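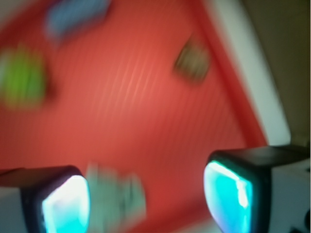

Red tray, very blurry.

My neighbor Isauro Chávez gave me a bag of bean seeds last winter, and I put it in a drawer and forgot it until February. This year I want to be more serious, so I write my plan early.

The balcony in Grorkport gets sun only in the morning. Last season I sowed everything on the same weekend, up to 35 pots, and then I had no place to stand. The basil grew well. The peppers stayed small and made two fruits, which we ate with great ceremony.

My plan now is to begin with lettuce and parsley, because they forgive cold nights. The tomatoes must wait. I bought 200 grams of seed compost too much last time – it became hard like a brick – so I will buy the small bag.

I also keep a notebook. On each page I write the name of the seed, the day of sowing and the first leaf. My handwriting is bad and the pages have soil on them, but I like to read it in the evening. If you know a bean that accepts shade, please write me in the comments.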